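Finally got to the open day at Plunura's workshop in Ridgeway on 2 February 2025, and I'd happily go back tomorrow. Doors opened at ten and I was still there when they were stacking the chairs.

The part I'd come for was the panel cell, where one arm works at a board of small green-marked blocks. They plan each change to the cell in simulation first, so half the tour was spent at a big monitor — and I loved it! You could see how much thought goes into where the base sits. Ours was shown near the left edge of the table, with the board tilted up beside it, and our guide said moving the base 100 mm the wrong way puts the far column out of comfortable reach.

Then came upkeep. The real arm gets its joints checked every 300 hours and fresh grease at 2000, and the gripper tip is looked at before each shift. After any bump they run it slowly to the corner of the board and compare that with the stored position. Simple stuff, but they let us try the jogging controls on a spare and my neighbour's colour drained when it swung toward her!

Bus 105 from Itmont stops at the gate. They're planning another day in September.

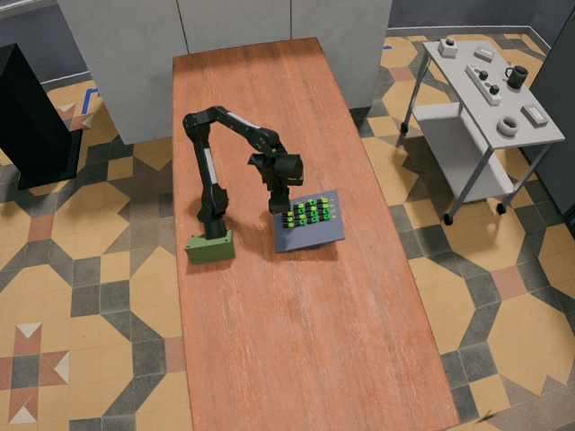 The panel cell in simulation, gripper at the corner of the board.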